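Brirkside Releases Skemell 3, Grip Planning Software for Things That Refuse to Hold Their Shape

New version plans around soft packaging, small furniture and the general untidiness of bedrooms

ASCOMBE — Brirkside, a maker of control and planning software for robot arms, announced in March the release of Skemell 3, a planner written for objects that are one shape before you touch them and another shape afterward.

Most grip planners like boxes. A box has flat sides, known corners and a decent respect for geometry. A packet of tissues has none of these, and it has been the least popular item on the Brirkside test list since the list was started. Skemell 3 is the company's attempt to make peace with it.

"Our old planner would look at a foil packet and produce a beautiful model of a brick," said Deepika Namboodiri, who leads planning at Brirkside. "Then the fingers closed, the brick became a pillow, and the model kept insisting on the brick. We have all worked with someone like that."

The new release drops the fixed model. Skemell 3 keeps a running estimate of the object's outline, updates it from the wrist view as the fingers close, and lets the grip width change in the middle of a move. Wrinkles and glare, which the previous version treated as edges, are now scored as doubtful until a second view agrees with them. Head and wrist views feed the same plan, so the arm can choose an approach from farther back and correct it up close.

Tissues, a corded desk phone and a round bedside table, as the head and wrist views show them.

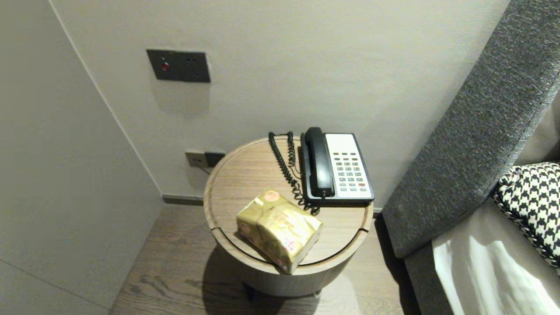
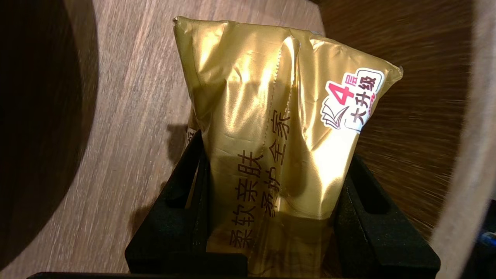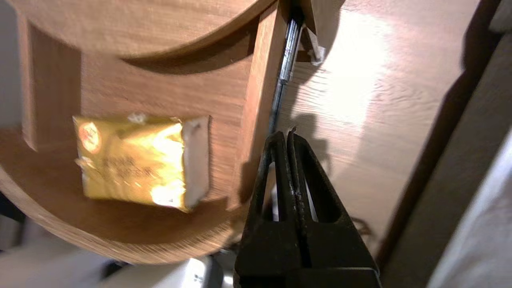
Does Skemell 3 need a scanned model of every object before it can plan a grip?

The planner works from live camera views and builds its own rough outline. A scanned model can be loaded if a customer has one, and it will be used as a first guess.

The release also includes Jacobs, a replay tool named after the brand of crackers that got the team through writing it. Jacobs lets an engineer step through a move and see what the planner believed at each point, including the beliefs it would prefer to forget. Runs can be tagged, compared side by side and exported with the camera views attached.

"I used to debug by squinting," said Ravindran Bangera, a tooling engineer at the company. "Now I can squint at a timeline."

Skemell 3 ships with 29 sample tasks, 20 of them involving packaging that bends, crumples or sags. Settings files from the previous version will load, although the old grip force table is ignored and a warning says so, at some length.

The software is available now to existing license holders. New customers can request a trial through the Brirkside office in Ascombe, where Horácio Louro answers requests until 5 p.m. and considers them after that.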